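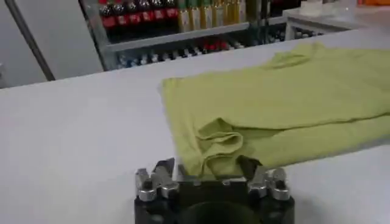
Sukisetti — Planning & Control Software Team

Talked to Slamet Yusof on 2018-09-18, mostly while he was typing. He looks after the planner for the shirt folding work. Notes cleaned up a bit, not much.

First thing I asked: why is cloth hard? "It has no pose," he said. "A box, I get 6 numbers and I'm done. A shirt, good luck." So Wulska, the perception module, doesn't try for a full model. It looks for edges and corners, picks 2 grasp points, hands them over. Everything after that is the planner's problem.

And the wrist view? "Head camera finds the shirt. Wrist camera tells me if there's fabric between the fingers. Diffrent jobs." He used to trust the head camera for both. Doesn't now.

Both arms run off one clock, 30 updates a second. If one side lags, the hem goes crooked. "You can't fix that later. Well — you can, but it's a new fold."
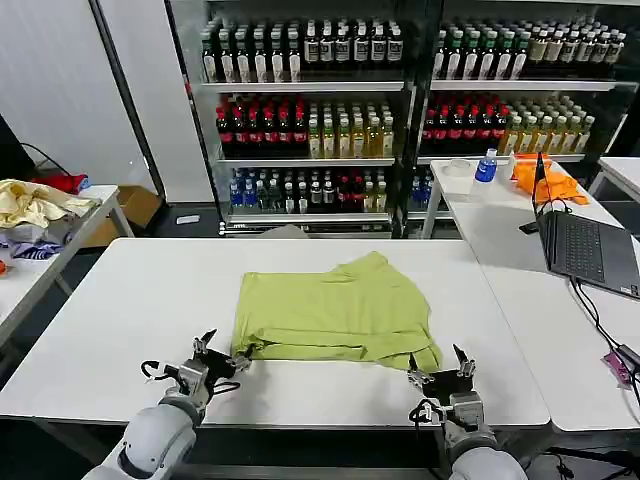 Logging and what's next

Tooling is the part he likes. Every run goes into Cleline, his replay viewer, 905 runs so far. You scrub back and see what the planner beleived at each step. "Half my bugs are time stamps. Boring ones."

December: long sleeves. He wants a regrasp step in before then. Has he started on it? "There's a branch," he said, and went back to typing.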